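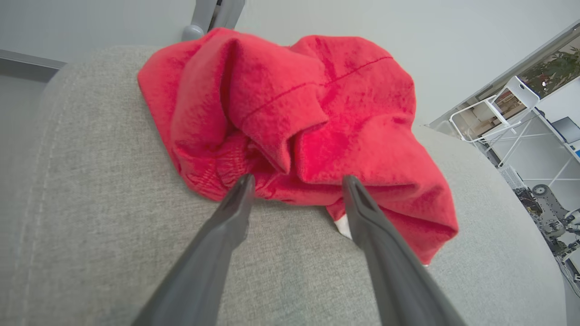 The fleece on the cushion, and what to do with the rest of them

December. Every soft surface in the house has a sweater on it. Mine does, anyway. Somebody comes in, heats up, peels off a layer, drops it. Then it stays there till bedtime, or till the weekend, or till it's needed again and nobody remembers which chair.

I spent two weeks trying to fix this for the magazine. Mixed results. Notes follow.

First, fleece. Fleece is the worst offender because it looks fine in a heap. A linen shirt punishes you. Fleece just sits there, warm and fuzzy, and you can pull it on straight from the pile. So no one folds it. A red one on a pale gray sofa, you'd think the color would shame a person into action. No. You stop seeing it by day two.

Read the tag before you do anything else. Most fleece is polyester and most polyester wants a cool wash, low heat or no heat, no softener. Softener coats the fibers and the pile goes flat and sort of greasy. Turn it inside out. Zip it if it has a zip. Wash it away from towels, or you will be picking lint until January.

Drying. Over a rack is good. Over a radiator is not, the fuzzy side goes crunchy and it doesn't come back. Cuffs take longest, they're thicker. Feel the cuffs, ignore everything else.

Now folding. I tried the upright file fold, the roll, and the thing where you tuck the body into its own hood. The roll won. Fleece springs open if you file it, and then the drawer won't close. Lay it face down, arms straight back, fold in half the long way, roll from the hem up to the neck. Press the air out as you go. Takes 20 seconds once you've done it a few times. Four of them fit in one ordinary drawer, if you're firm.

But folding isn't really the problem, is it. The problem is the in-between clothes. Worn once, not dirty, not clean enough for the drawer. They need a place to be. In our house that place was the sofa arm.

Things I tried:

Hooks by the living room door. Bought the Plavedholm rail, 4 hooks, went up in an evening. Best thing in this article. One hook each, no sharing. When your hook is full you deal with it.

A lidded basket. The Trolberg one, nice looking, hopeless. Anything with a lid becomes a storage box by the end of the week. Ours has magazines in it and a single glove.

A blanket ladder from Lukgate. Pretty in a big room. In ours it slid every time somebody grabbed a sleeve. It's in the hallway now holding up teh scarves.

A bench with a shelf underneath, by Barta. I only borrowed it. Solid, good height for shoes, but 190 dollars for what turned into a second sofa arm? People sat their sweaters on top and left the shelf empty. Sent it back.

While the clothes are off the sofa, do the sofa. Light woven upholstery with a fleck in it hides a lot, then one day it doesn't. Vacuum with the soft brush, arms and seams first. Bright fleece sheds when it's new, and the fuzz works down into the weave. A damp rubber glove gets it up, drag it one way only. Don't scrub. If a new red or navy piece is going to live on pale fabric, wash it once on its own before it gets the chance to leave color behind.

Also, the evening sweep. Tried it with a timer, hated it, dropped the timer. Now it's one trip at bedtime, whatever's on the sofa goes to its hook or the hamper. Most nights it happens. Last night it was two sweaters and a sock, and I left the sock becuase the cat was on it.

Next issue: coats, and the chair in the bedroom.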